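Stiltorico 手摇磨豆机（Folcombe 系列）

库存：有货　颜色：石墨灰、奶白　发货地：Zudcombe 仓库
页面更新：2024年5月6日

先说一句，这个页面是我自己写的，店里别的商品页也是。所以你要是觉得啰嗦，怪我就好，跟厂家没关系。

我用手摇磨豆机好多年了，前前后后换过不少，有的摇两下就卡，有的磨出来粗的粗、细的细，冲出来的咖啡又苦又酸，喝一口就想倒掉。去年十一月 Arruda 那边寄来一台 Stiltorico 的样机，我本来没抱什么期望（他们家之前做胡椒研磨器，我以为就是放大版的胡椒研磨器嘛），结果那台样机到现在还在我厨房里，天天早上用，家里那台电动的已经收进柜子了。

先讲手感。摇把是可拆的，上面那个木球握着很舒服，不滑手，冬天也不冰。摇起来阻力很均匀，浅烘的豆子硬一点，会费点劲，但不会出现那种突然咬死、然后整个机身在手里打转的情况。机身中间有一圈防滑硅胶套，我手比较小，握着刚刚好。手大的朋友可能会觉得偏细，这个我得提前讲。

磨芯是不锈钢锥形的，装了两组轴承，上下各一个，中轴不怎么晃。轴不晃，粉就匀，这个道理大家都懂，可是真做得到的手摇机在这个价位里不算多。我自己主要冲手冲，偶尔用摩卡壶，这两种它都应付得很好。法压壶我也试过，粗研磨的时候会有一点点细粉，杯底能看到薄薄一层，我个人能接受，很在意的话可以拿细筛过一下。

意式呢？能磨，刻度调到最细那一段是够的，就是要有耐心。我试过两次，摇到后来胳膊酸得不行，还出了一身汗！如果你每天早上要做好几杯浓缩，老老实实买电动的吧，我这里也有卖，不怕你跑。

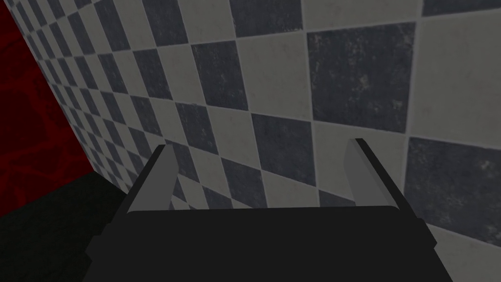
磨芯可以用水洗吗？
最好别用水，用随机附送的小毛刷把残粉扫掉就行，缝里的粉可以用气吹吹出来；粉杯和上盖倒是可以冲洗，洗完一定要晾干再装回去。

说到清洁，再多讲几句。我一般每次用完随手敲一敲、刷一刷，隔一阵子才把磨芯拆下来彻底清一遍。拆的时候先把调节旋钮逆时针拧到底，取下来，磨芯就能往下抽出来，弹簧和垫片会跟着掉，记得在桌上铺块布接着！我第一次拆就是在水槽边上，垫片一下子弹没了影，趴在地上找了半天。后来我跟 Arruda 那边提了这件事，现在每台都多配一片备用垫片，装在毛刷那个小袋子里，拆箱的时候别当垃圾扔了。

调刻度是很多人第一次用会搞不清楚的地方。先把旋钮顺时针拧紧，拧到摇把不能自由转动，这就是零位，然后往回一格一格数，每一格都有清楚的“咔哒”声。我的习惯是手冲放在14格，豆子新鲜、烘得浅就再细一格，烘得深就粗一格。摩卡壶再往细里走一些。这些只能当参考，每个人的水温、滤杯、口味都不同，先照着冲一杯，觉得淡了调细，觉得苦了调粗，多试几回就有数了。还有，每次调之前把粉仓里的豆子磨空，不然卡着豆子硬拧，旋钮会很紧。

规格
材质：铝合金机身，不锈钢锥形磨芯，木质摇把球
刻度：咔哒式，机身底部调节
粉杯：螺纹旋接，杯内有刻线
装箱：主机、摇把、毛刷、收纳布袋、备用垫片、说明书
保修：2年，磨芯正常磨损不在保修范围内

粉杯是螺纹的，很多老客人喜欢磁吸的，一拔就下来，确实方便。我自己两种都用过，螺纹的慢一点，但是塞在包里带出去不会自己掉开，撒一包咖啡粉的惨剧我经历过，不想再来一次。螺纹口偶尔会沾粉，拧的时候有沙沙的声音，拿干纸巾擦一圈就顺了。

新机到手以后，建议先拿点便宜的豆子磨一磨，磨出来的粉不要喝，让磨芯把出厂时残留的细屑带出来。我一般磨掉200克左右就觉得手感变顺了，嗯，不用特别去买，家里放过期的豆子正好拿来用。生豆、受潮结块的豆子、调味豆（外面裹糖裹油的那种）都不要放进去，黏在磨芯上很难弄干净。也有人问我磨花椒行不行……行是行，磨完你这台就永远是花椒味咖啡了，要磨香料请另外买一台。

颜色方面，石墨灰是磨砂面，不太沾指纹，我自己用的就是这个。奶白色放在台面上很好看，配浅色的手冲壶特别搭，不过硅胶套也是浅色的，用久了会发黄一点，爱干净的朋友要勤擦。木球每一颗的纹路和深浅都不一样，挑纹路这件事我真的帮不了，请不要在备注里写“要好看的那颗”，哈哈。

送礼的话，我可以帮你把价格单抽掉，外面包一层牛皮纸，下单时备注“送礼”两个字就好，不另外收钱。想写卡片也行，字数别太多，我的字不好看。

运费和退换
满4台包邮（公司团购、几个朋友拼单都算），不满的按地区计算，结账页面会显示。订单由 Zudcombe 仓库发出，偏远地区会慢一些。没有使用过的可以退，豆子已经下过仓的就不能退了，毕竟是入口的东西，请多理解。收到以后如果发现摇把松动、旋钮没有咔哒声，先别自己拆，发一段短视频给我，多数是运输途中螺丝松了，拧一下就好；真有问题我直接换新的给你，来回运费我出。

可以搭配着买
Folcombe 细嘴手冲壶：出水很稳，壶嘴角度适合新手
Folcombe 密封豆罐：单向排气阀，刚烘好的豆子也能放
替换磨芯：正常家用可以用很久，摇起来明显变钝了再换

还有什么想问的，直接在页面下面留言，我晚上关店以后会一条一条回。问“哪款豆子好喝”的也欢迎，就是可能会回得特别长。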